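Cutting Layered Soap Blocks to a Consistent Weight

Last revised 8th May

Layered melt-and-pour soap is usually sold by weight, so the cut has to follow a calculation made before pouring. The method below assumes a straight-sided slab mold and a wire cutter with an adjustable stop.

Weigh the mold empty, fill it with water to the planned pour line, and weigh it again. The difference in grams is close enough to the volume in milliliters. For a mold holding 2000 ml, prepare some 129 g of base beyond the calculated amount to cover what stays in the jug.

Pour the darker layer first. Wait until a skin forms that supports a fingertip, spray it with alcohol, then pour the second layer at a lower temperature. Layers poured too cool separate at the cut — usually along one edge first.

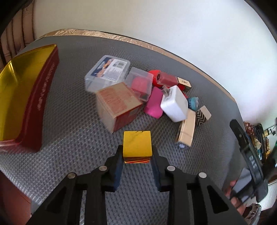

Small block with a golden-yellow top and darker orange-red layers at the bottom edge.

Unmold after a full night. Trim the outer faces before setting the stop, or the end pieces will come out light. Cut one test block, weigh it, and move the stop by the percentage error. Repeat up to 3 times.

Record the stop position with the batch number. Ermelinda Henriques keeps hers on a card taped to the cutter, which works well if only one mold is in use.

Wrap the blocks the same day. Unwrapped glycerin soap collects moisture and the weights will drift.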